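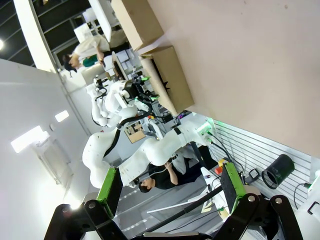
The town of Clovmont will start charging for overnight parking in the Semaan Street garage in July, ending a free trial that has run since last fall. Drivers will pay $2 a night, and monthly permits will cost $17. Residents 65 and older can apply for a free permit at the town office. The garage has roughly 800 spaces on four levels. To help people find the right level, the town is painting each one a different color, and the permit level will be bright green, close to the shade of the pads on the gripper fingers. Signs at the Gurnby Avenue entrance will carry the same colors.

Parking manager Mireille Shboul said the money will go toward new lighting in the stairwells and repairs to the north elevator, which has been out of service several times this year.

"People have told us they don't mind paying a little if the elevator works," Shboul said. "We plan to fix that first."
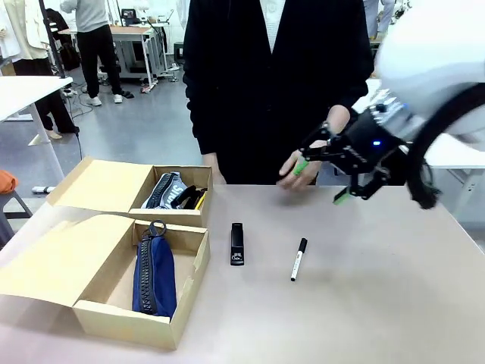
A person in a black cardigan holds a small green object near the gripper.

Permit holders will get a sticker for the rear window. Drivers without one can pay at the machines on the ground level or through the Pitus parking app. Cars left overnight without payment will get a warning the first time and a ticket after that.

Daytime rates will not change. The garage will close on Saturday from 6 a.m. to noon while crews paint the lines on the upper levels. Cars must be moved before then.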